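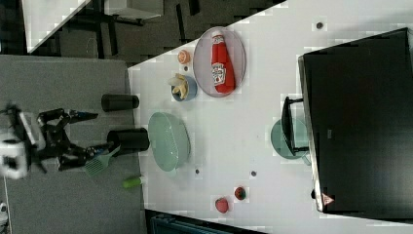

Kitchen Colors, November

Welcome to my little gallery page! I'm Aurora Vieira, and I've been putting together a color story for the Prasley newsletter, all with kitchen things and bits of food. I wanted bright stuff on a plain white table and not a lot of fuss. It took me most of an afternoon (and over 90 tries) to get something I liked, and I'm still moving things around in my head while I type this.

Green, red and a bit of lavender

The mint colander is my favorite by a mile. I love that ribbed rim, and it's such a soft color that the ketchup looks twice as red with it on the table. The bottle is lying down on the lavender-gray plate and I'm keeping it that way – standing up, it kept stealing the show. The green slotted spatula is a much louder green, and I went back and forth on whether the two could share a table. I say yes! My sister says no, but she painted her hallway beige.

The strawberries got moved more than anything else. I wanted them down near the bottom, away from the blue bowl, so there'd be some white space in between. The black cups were a late idea, and I think all those pastels needed something dark.

If you'd like a print, I can do them on matte or glossy paper. Matte is nicer for the pale greens, in my opinion. The shop in Bralbridge has room for 3 of mine on the back wall, so let me know if you'd rather pick one up there than have it mailed.

Next up is yellow and orange, which means lemons, squash and the big serving dish from Figueiredo that I've been dying to use. If you have a good mustard-colored pitcher I could borrow, please write – I'll bring it back clean!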